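06/09/2026
By Ariel Bañez

Sheets, covers and the problem of folding

In the July newsletter I asked readers what household job they put off the longest. I expected windows, or the oven. Most of the answers that came back were about bed linen, and in particular the putting away of it. One reader in Tradville wrote that she has not opened the top of her linen cupboard since she moved in, because she is afraid of what will come down on her.

I understand her very well. When I came to live in Foltmont I had one shelf for all the sheets, and I folded them the way my mother did, in the air, with two people. I live alone now, so the second person was a door handle. It does not work so badly for a pillowcase, but for a double sheet it is a small disaster.

So for this issue I spent an evening taking everything out of the cupboard and folding it again on the bed. I want to share what I learned, even if many of you have known it for years.

The first thing is to work on a flat place. The bed is best, a table is also good. Lay the sheet out and pass your hands from the middle to the sides before you make any fold. If you fold over a wrinkle, it will be pressed in by the weight of the pile, and after a month on the shelf it is almost as strong as if you had ironed it.
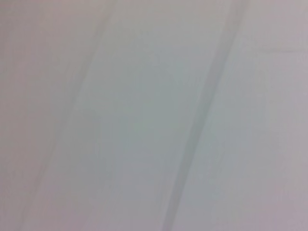 Soft greys, with one darker line running down on a slant.

The second thing is the direction. I always fold the long way first, then again the long way, and only after that I bring the ends together. My neighbour does the opposite and her cupboard is tidier than mine, so perhaps it matters less than I believe. What matters is to do all of them in the same way, so that they have the same width when you put them on the shelf. Mine are now 30 centimetres wide, which leaves a little space for the hand at the side.

For fitted sheets, put the corners one inside the other, two and two, then all four together. Lay it down, fold in the side with the elastic, and you will have something close to a rectangle. It will never be perfect – I stopped asking this of it.

Some of you asked about ironing. I iron pillowcases and nothing else. If the sheet is taken from the line when it is still a very little damp, and smoothed well by hand, I find it is good enough for me. But please let it dry fully on a chair before it goes in the cupboard, or you will have the smell of old cellar by the next change of bed.

I also keep each set inside one of its own pillowcases, as a reader suggested in July. I was not convinced at first, as it looked to me like a bag of potatoes. After some practice the parcels are quite flat, and I can take one out without pulling down the others.

The old sheets that are too thin for the bed I cut for dusting cloths. If you have more than you need, ask your local animal shelter before you throw them away, but telephone first, as not every shelter takes them.

Next time I will write about towels, and if it is better to roll them or to fold them. Letters on this subject are welcome, also from those who disagree with me about the ironing.

Last updated: the address for letters was corrected after the first sending.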